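About Truston

Truston Interface Group maintains the Truston Connector Profile, an open specification that lets equipment from different makers exchange status and timing data over a local network. We publish the profile, run the test program that goes with it, and keep the public list of products that have passed.

The group started in Kundisdale with two member companies that were tired of writing a new adapter for every customer. Membership now stands at 400 companies. Most are small manufacturers and software firms, and any member may propose a change to the profile, whatever its size.

Who we are

Chrysanthi Theodorakopoulos is Director of Member Programs. She is responsible for working with member companies on adoption plans, managing the annual work schedule, and reporting member priorities to the board. Before joining Truston she spent nine years in product planning at Sydorenko, where she handled licensing for the company's network hardware.

Halyna Mykhailiuk leads Technical Operations. Her team edits the specification, answers implementation questions, and runs the test lab in Dudcombe. She holds a degree in electrical engineering and has edited the profile through its last three revisions.
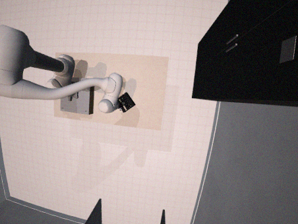
Simulated robot arm over a table, seen from above.

What we do

The profile is revised once a year. Drafts go out to members for review in the fall, comments close in December, and the final text is posted early the next year. Older versions stay available on the downloads page.

Products are tested in Dudcombe or at a member's own site using our test software. A full test run has 200 cases and usually takes two days. Results are sent to the member first. A product is added to the public list only after the member approves the entry.

We also hold online training for engineers who are new to the profile. Sessions are free to members. Non-members can download the course notes and the specification itself at no charge, but need to join before submitting a product for testing.

Membership

There are two levels of membership, Adopter and Contributor. Adopters may test and list products. Contributors may also join working groups and vote on drafts. Fees depend on annual revenue and are listed on the Join page.

Questions about membership should go to the Member Programs office in Kundisdale. Questions about testing should go to the lab.

Page last updated Jul 24, 2018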